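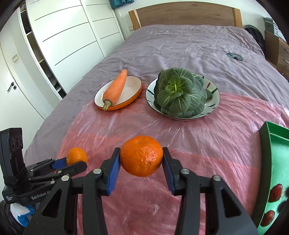 Running a pick and place demo for visitors takes longer to set up than to show, so start early. These are the steps we use at the Gatthorpe open day, typed up fast so Lesego and whoever comes after can repeat them. Soft goods first. Crinkly plastic over a duvet is a good surface to teach on, nothing on it sits quite flat. One tangerine in each gripper, hold both up, let people look at the blue pads against the peel before you say anything. Then talk.

## Before the doors open

- Wipe the finger pads. Juice gets in the texture.
- Open and close each gripper 5 times. Listen for clicking at the pivots.
- Charge everything the night before. Not the morning of!!
- Lay the sheet out, leave the creases in.
- Big vegetables at the back on dishes. Fruit goes in front.
- Print the sign up sheet. Bongani has the template.

## The two-hand part

Start with a single pick. Slow. Squeeze only until the fruit stops rolling, then lift straight up. Once that looks clean, bring in the second gripper from the side and pick another one. Keep the two tools out of eachother's way, the linkages are wider than you think when they open.

Hold both for a slow count of four. Put down left first, then right. Same order every time or the recordings are a pain to label later.
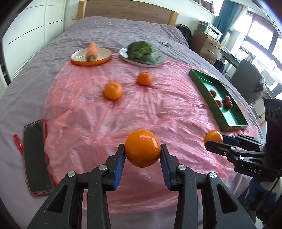

**How hard should you squeeze?**
Just enough that the fruit doesn't turn when you tilt your wrist. If the peel dents, back off and start that pick over.

Visitors always squeeze too hard. Let them. Second try is usually fine.

## Letting visitors try

One person per gripper, you stand on the side with the tray. Tell them the goal in a single sentence: fruit into tray. Don't coach during the run, it messes up the timing. Kids under 6 go with a parent's hand on top.

If somebody drops one, leave it where it lands and carry on. Swap bruised fruit between groups.

## Reset 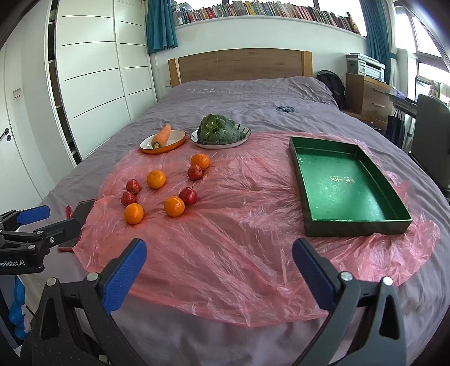
*Atell Handling Club / Demo Team*

Tray emptied, fruit spread back out on the plastic, jaws wide open before the next group walks up. Mix the apples in with the oranges, dont sort them. Small apples need a much tighter close so people get to feel the difference. Leave the carrot and the greens for last, only if theres time.

Check the file saved BEFORE you move anything. We lost a whole set in January that way.

Problems with the grippers: Pravesh Naidoo. Sign ups and everything else: Nobuhle Adams.

Updated August 14, 2022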